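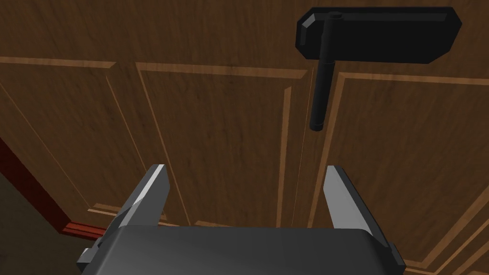
Reading time: 4 min

Wide jaw or narrow jaw for cabinet handles? Wrist view attached

gravelbox
Finally got the Bellier cabinet set running in sim this week and I'm having way too much fun with it! I'm comparing two parallel-jaw models on door opening, the Fundent wide one (in the render up top) and the Carnero narrow one. Same arm, same controller, same wrist camera pose. The handle I picked is the black T-shaped one, because the rod gives you something real to close on.

First impression – I love the wide jaw. You come in from below with the fingers open and there is so much room for error on either side of that rod. With the Carnero I have to get the wrist lined up much better before I close, and my pose estimates aren't that good yet. Anybody else tried both?

tinhinge
Nice! I ran the same pair on drawers in December and came down on the other side. Wide jaw is great until there's a second thing next to the handle. Then you spend all your time keeping the outer finger out of trouble. Look how close your right finger is going to pass to that molding.

gravelbox
Fair, but the molding is pretty shallow on this model. I've had the finger graze it a few times and the controller just shrugs it off.

ohm_sweet_ohm
What's your stiffness set to? If it's shrugging off contact you may be running softer than you think.

gravelbox
Default from the Nagano controller config. I haven't touched it. Should I?

ohm_sweet_ohm
I'd try stiffer for the approach and then drop it once the fingers close. The door wants to swing on an arc and a stiff wrist will fight it. That's on Nagano too, works great here.

pell_mell
Can I put in a word for the camera? Everybody compares fingers and leaves the camera wherever it came. In your view the gripper body takes up the whole bottom center and the top of the handle plate is already running out of the picture. Another bit of forward motion and you lose the plate completely. I tilted mine up by 4 degrees and my handle detector got a lot happier.

tinhinge
Disagree on the tilt. You want both fingertips in view at close time, that's the whole point of a wrist camera. Add a second fixed camera if you need to see the plate.

pell_mell
Both fingertips stay in view at 4 degrees! Try it before you knock it. I wouldn't go to 10, sure.

gravelbox
Going to try the tilt tonight. I like the idea of not adding a camera, my render times are bad enough.

OK, it's 2 a.m. and I have numbers. 28 tries with each gripper, random start poses, tilt on, stiffness still at default so I'm only changing one thing. Wide jaw got the door open on all but 4. The narrow one missed a lot more, nearly all of them at the grasp, with one finger bumping the end of the rod and pushing the door shut. When the Carnero does get a grip though, it holds beautifully. Way less sliding along the rod on the pull.

tinhinge
That's what I saw with drawers. So your problem is the approach and the wide jaw is covering for it. Fix the pose estimate and I bet the Carnero wins.

gravelbox
Maybe! But covering for bad estimates is kind of what I want from a gripper – my real cabinets won't be any easier to see than these.

ohm_sweet_ohm
Seconding gravelbox here. Did you try the stiffness thing?

gravelbox
Next on the list. I'll also swap in the round knobs from the Bellier set, I have a feeling those are going to be a different story for the wide fingers.

pell_mell
Post the wrist view for the knobs too please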